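October
By Takumi Sakamoto

Stock control at Goltside runs on slotted wooden trays. The Stallirport storeroom holds 812 small parts, and 247 of them were once kept in mixed boxes. "A slot takes one kind of item," the stores manager said. "Wrapped goods stay wrapped – the label faces up."

Returns go back the same day. The count is entered on a laptop at the packing table, with the tray beside it.

"We check 300 lines every Sunday," she said. "Last month 3 were wrong, all of them in the old boxes."
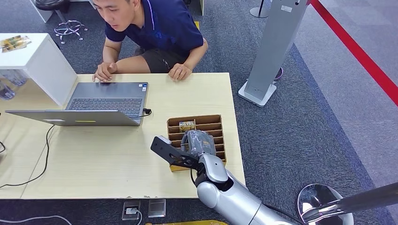
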